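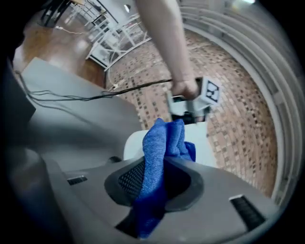

blue cloth, tiny tiles, Monday mood

Mon 17 June and I have decided this is the week the tiled floor gets dealt with. Tan, brown, cream, dark gray, all those little rectangles. I love them and I also kind of hate them.

Love: they hide everything. Hate: they hide everything!! I dropped a beige button in February and I'm still finding out where it isn't.

The blue cloth is my favorite one, by the way. Knit-looking, royal blue, gets scrunched up into a ball the second it leaves the drawer (I've given up folding it). I bought a pack of them from Reltodach and only like this color.

Inese Urbonaitė asked what I use on the grout. Warm water, a squirt of dish soap, old toothbrush. I did try the Evari spray and it smelled like a swimming pool for two days, so back to soap.

My plan is 16 minutes a day, one patch at a time, starting by the white rails and working in. I set a timer and when it goes off I stop, even if I'm mid-tile.

Also taking opinions on a rug. There's a striped one at Lennox for 129 and a plain cream one that costs less. Stripes on top of this floor might make everybody dizzy, though, right?

Okay, two votes for cream already and one for "no rug, show off the tiles." Keep them coming, I'm going to go find that toothbrush.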